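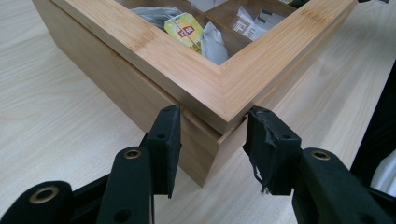
Lợi Giáp has spent 800 pounds on a pair of hand-held grippers and would like me to be impressed. I have come to the shared workshop in Gondisville to find out whether they can get at a tea bag.

"Everyone asks about the tea," Giáp says. "The tea box is the hard bit. You've got a lid on a hinge, and paper packets jammed in next to each other. My hand does that without thinking. These don't."

The grippers are held one in each fist. You squeeze, the jaws close, and in theory the movement you make is stored and can later be played back by an arm bolted to a bench. Giáp calls the project Zarnow, after the village where the idea came up over a wet weekend. There is no arm yet. When I point this out, Giáp says that the arm is "the easy part to buy", and then admits to having priced it and closed the web page.

So what has the money gone on? Printed parts, mostly, many of them thrown away. The first set of fingers snapped. The second set, made from a drawing passed on by the Simões workshop two streets away, bent when they should have gripped. The present ones work well enough that Giáp has stopped redrawing them and started wrapping the pads in tape.

"Bare plastic slides straight off paper," Giáp says. "Tape grips. Then it tears and you put more on. I know it looks rough. I've tried rubber, I've tried that stuff you put under rugs. Tape was better."

I ask how long a strip lasts. Giáp doesn't know. For somebody who wants to teach a machine by careful record, there is a fair amount here that hasn't been written down, and I say so.

"That's a reasonable complaint," Giáp says, and writes nothing down.

We move on to the numbers that do exist. The aim was 300 recordings of the tea box being opened and a packet taken out. The folder holds 303. I ask how many of those are any use and get a long answer about cables. It seems that a plug worked loose at some point in February and a good many files came out with only one hand in them. Giáp is going through them in the evenings, at home, with the radio on.
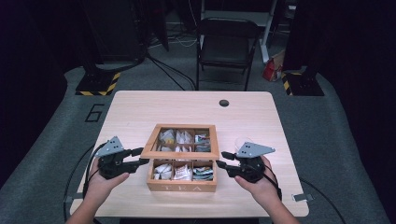 Both grippers either side of the tea box, lid up.

Watching it done, I can see the appeal, up to a point. Giáp comes at the box from both sides with great patience. But I also keep thinking that a person is doing all of this. The clever part of the job is still at the end of Giáp's own arms, and I wonder what will be left of it once they are taken away.

"You're describing the whole problem," Giáp says. "I can't promise it carries over. People at Dasville got theirs to fold a cloth. They also showed me the ones where it didn't fold the cloth, which I thought was decent of them."

Did that put you off?

"It put me off telling people a date."

There was a date, once. An early notice pinned up by the kettle said the arm would be making the workshop's tea by Christmas. It has since come down. Giáp would rather talk about the next change to the jaws, a narrower pad that might get between two packets without dragging both of them out, and about whether another 800 pounds could be found for a second-hand arm with a noisy elbow joint.

I ask what happens if the arm never comes. Giáp thinks about it for longer than I expected.

"Then I've got two very odd pairs of tongs," Giáp says. "And I'd still want to know if the narrow pad works."

The narrow pad is due off the printer next week. I have asked to see the failed ones as well.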